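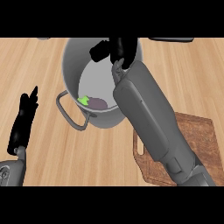
Fernanda Simões asked, when the last version of this went around, whether we really need a written checklist for a cell that so far exists only in simulation, and whether the time wouldn't be better spent on the real bench at Illport.

It's a fair question, and I took it seriously enough to rewrite half the list! My feeling is that the habits people build in the simulator are the habits they carry over to the hardware, and I'd much prefer we argue over reach limits and hand clearances now, while a bad move costs us a reset and a cup of coffee. So please bear with me, work through it in order, and write in the comments as freely as you like (I do read them, all of them, usually twice).

## Two-arm kitchen cell, pre-run inspection

**Task set:** vegetable in pot, pick and place
**Checked by:** Hema Menon
**Date:** January 20, 2026
**Result:** cleared for simulated runs, 2 items open

### A. Work surface and objects

- [x] Pot stands flat on the table, no overlap between its base and the wood
- [x] Pot handle modeled as a solid part, with its own collision shape
- [x] Eggplant comes to rest and stays at rest before the arms are released
- [x] Cutting board stays put when the arm passes over it
- [ ] Every object in the start layout has a named entry in the object list

*Comment:* The open one is mine. The list was copied over from the Bevstead layout and a few of the names still belong to that one, so I've left the box empty until I've gone through it properly. On the handle, do please look at the collision shape itself and don't trust the drawing of it. Last June we had a handle that looked lovely and wasn't there at all as far as the physics was concerned, and the fingers went through it like smoke.

### B. Arms and reach

- [x] Joint limits match the ones on the real arms
- [x] Speed near the pot held to 70 percent of the normal task speed
- [x] Arm crossing the board keeps its set clearance along the whole forearm, checked at the wrist and at the elbow
- [x] Idle arm has a fixed waiting pose with a gap between it and the pot
- [x] The two arms' shared zone is marked, and only one arm may enter it at a time

*Comment:* I know the shared-zone rule makes the runs slower, and I know some of you think it's fussy for a job that only needs one hand in the pot. I'd still like to keep it. A waiting arm is the one people stop watching, and when the policy decides to wake it up, it tends to do so at an awkward moment. If you do want to try a two-handed version, where one hand steadies the pot, write it up as its own task and we'll give it its own page. I'd be glad to help with that, really.

### C. Hands

- [x] Fingers open fully before the hand comes down past the rim
- [x] Grip force limit set and logged with the run
- [x] Contact with the inside wall of the pot is recorded as a contact, even a light one
- [x] Run stops if the hand closes on the rim
- [ ] Finger contact settings compared against the bench hand

*Comment:* Leitão sent over new values for the fingertip friction and I haven't had the bench time to compare them, so that stays open too. Until it's closed, please don't quote grasp success from this cell to anyone outside the group. You can talk about paths and clearances all you like, those don't lean on the friction values in the same way.

### D. Stops and logging

- [x] Stop command tested with each arm moving
- [x] Stop command tested with both arms moving
- [x] After a stop, neither arm moves until a person clears it
- [x] Contact log, joint log and object positions saved under the same run name
- [x] Failed runs kept alongside the good ones

*Comment:* We have over 4,000 runs saved by now and it's tempting to tidy away the failures, especially when the Cliven drive starts to fill up. Please don't! The failed ones are where the rim contacts live, and they've taught me more than the clean ones have. If space gets tight, come and see me and we'll find some.

### E. Before moving anything to the real bench

This part isn't signed today and I've only put it in so that you can see what's coming.

- [ ] All of A through D closed, with no open boxes
- [ ] 11 runs in a row with no unplanned contact
- [ ] Bench risk assessment read and signed by whoever will be at the stop button
- [ ] First bench runs done at reduced speed, with the pot empty
- [ ] People out of the reach area before the arms are powered

*Comment:* Fernanda, you'll notice I took your point about the bench and moved the risk assessment up ahead of the first runs, where it should have been all along. If the wording still bothers you, mark it up and send it back to me. The next check is due when the object list and the fingertip values are in.

Signed, Hema Menon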